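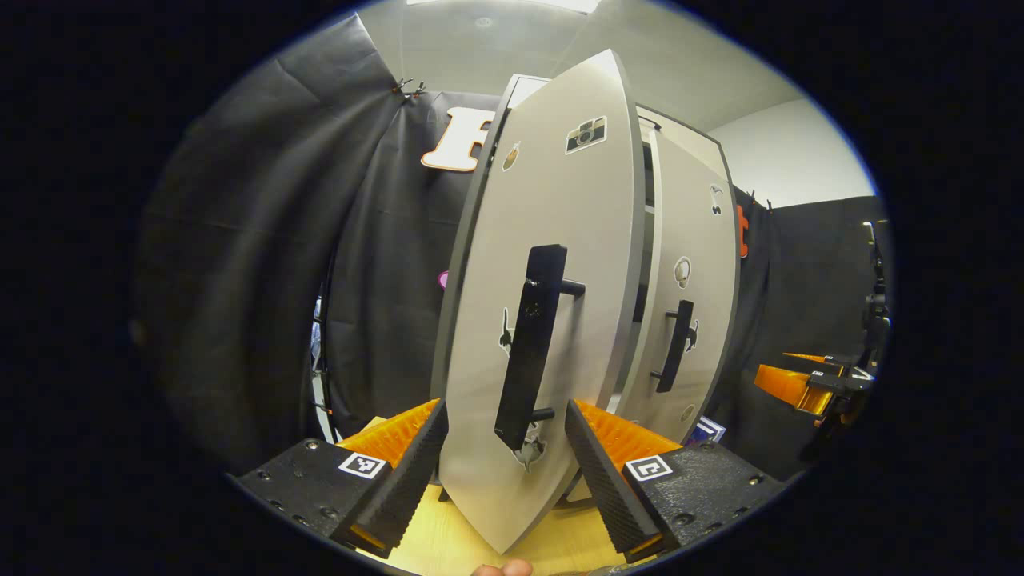

White cabinet with the left door partly open

From: Florin Oprea
To: furkholm-list
Date: June 18, 2020
Subject: Re: Running time of the Ostau disc

Thảo Sầm wrote:

> The Ostau disc of Furkholm plays for 78 minutes. The old
> program sheet from the Irkometti screening lists 81. I have
> seen this repeated on two fan pages now as proof that the
> disc is cut, and one of them says the ferry scene is shorter.
> I don't remember the ferry scene well enough to say. Has
> anyone compared them? Also, the music over the opening
> titles sounds high to me, but I only have the soundtrack
> record to go by.

The difference in running time does not show a cut. The Ostau disc is a 25 frame per second transfer of a film shot at 24. Every frame is kept and each one is on screen for a little less time. A film that runs 81 minutes and 15 seconds in a theater will run 78 minutes flat on such a disc. The program sheet gives whole minutes, so the two numbers agree as far as they can.

The pitch is the same matter. If the sound is sped up along with the picture and not corrected, everything rises by a bit more than two thirds of a semitone. Some transfers are corrected for this and some are not. The Ostau disc is not. If you slow the disc audio to 96 percent of its speed, with pitch following, the opening theme lines up with the record from the first note to the end of the titles. I checked the end titles the same way and they match too, apart from the fade, which is longer on the record.

As for the ferry scene, I have the disc and a copy of the TV broadcast. The broadcast was made from the Cha master, not from the one Ostau used, so the two are worth comparing. I went through the scene shot by shot and wrote down the length of each in frames. The shots are the same, in the same order. The lengths agree except at the reel change, where the Cha master has lost 6 frames at the end of the outgoing shot. That is a quarter of a second at theater speed. The disc has those frames.

There are real differences between the disc and the broadcast, and I would rather see these on the fan pages than the running time:

The title card. The disc has the original lettering over the harbor. The broadcast has a replacement card on plain black, and the harbor shot starts only after it.

The letter. In the disc version the letter is shown in the original language with a subtitle. The broadcast cuts to an insert of the same letter in English. The insert is longer by almost two seconds, and the music under it has been looped to fit. You can hear the join if you use headphones.

The end of reel 2. The disc holds on the empty road until the sound of the cart is gone. The broadcast fades out early, with the cart still audible.
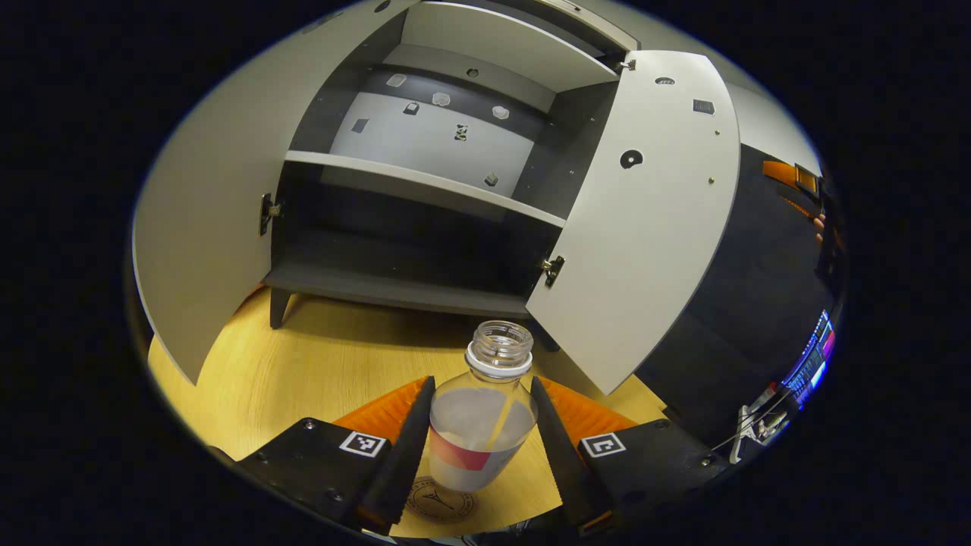
None of these removes any dialogue. If you add them up, the broadcast comes out slightly longer than the disc when both are played at the same rate, even with the early fade. So the claim that the disc is the short version is wrong on that count as well.

Framing is a separate question and I can't settle it. The disc shows more at the left and right than the broadcast does, and slightly less at the top. In the scene in the judge's office the top of the wall clock is missing on the disc and complete on the broadcast. I don't know which is closer to what was projected. If someone on the list has a frame from a print, even a poor one, a scan including the perforations would answer it. Please send it to me off list, as the list server strips large attachments.

For anyone who wants to repeat the comparison: do not line the two copies up by time code. Turn off any smoothing or frame blending in the player first. Convert both to 24, count from the first frame of the harbor shot, and start counting again at each reel change. My first attempt used a single starting point for the whole film, and by the last reel I was off by enough to think I had found a missing shot. I had not. There were lost frames at the reel changes in the broadcast copy and they add up.

The subtitle file in the list archive was timed to the broadcast. It will drift on the disc in steps, one at each reel change, so a single offset will not fix it. I have started a version timed to the disc and am through the first half. The songs are not done. I expect to post it in August, sooner if someone else takes the songs.

Thảo, could you tell me what the catalog number is on your record? Mine has a different order on side two from the one given in the archive, and the ferry music is split over two tracks.

Florin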